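# Household and shop-floor chores: frequently asked questions

Maintained by Gert Van Wyk, Pillden. Last revised 2025-03-21.
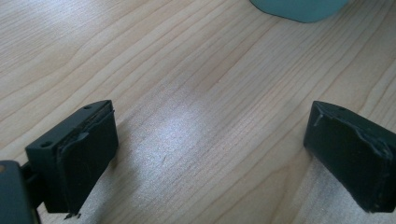 Answers refer to the Pristerlow trials unless stated otherwise. Questions about price and delivery go to the sales desk.

## Can a machine clear a table yet?

Partly. Rigid items with a clear edge, set apart on a flat surface, are handled well enough for supervised use. Stacked plates, cutlery lying flat and anything with liquid in it are not. We class table clearing as "assisted": a person stays in the room.

## Why is a plain wooden table harder than it looks?

Two causes account for most of the trouble. Glare from a window or ceiling light washes out part of the surface, and depth estimates there become unreliable. Strong grain can also be read as an edge. Matt mats help. Moving the lamp helps more.

## What about laundry?

Folding towels from a tidy pile works, slowly. Sorting a mixed load does not. Fitted sheets are out of scope for this year.

## Which shop-floor jobs are ready?

- Moving parts of one known shape between trays
- Loading a fixture where the part sits within 3 mm of its nominal position
- Wiping down a flat bench between shifts

Cable routing, bagging and deburring by feel are not ready. The Darkstead line still does all of these by hand.

## How many demonstrations does a new task need?

It depends on the spread of objects. A single mug in one kitchen needed 700. Mixed crockery needed 2,000, and the result was still poor with glassware. Ha-neul Yoon keeps the task list and can say whether something close to your task has already been recorded.

## How long do the finger pads last?

Inspect them at the start of each session. Scuffing on the gripping face is acceptable. Replace a pad if the material is torn through, if the lip has lifted from the block, or if loose fragments are being left on the work surface. One set at Pristerlow was changed after 816 grasps, which is lower than we would like – the test parts had sharp corners.

## Does a worn pad affect the data?

Yes, mostly on smooth objects, where slip goes up. Note the pad change in the session log so that runs before and after can be compared.

## Is the Brandão pad compatible?

Only with the older two-hole block. The fixing screws are the same length, but the seam sits differently, so recheck the closing gap afterwards.

## Can I leave a machine working overnight?

No.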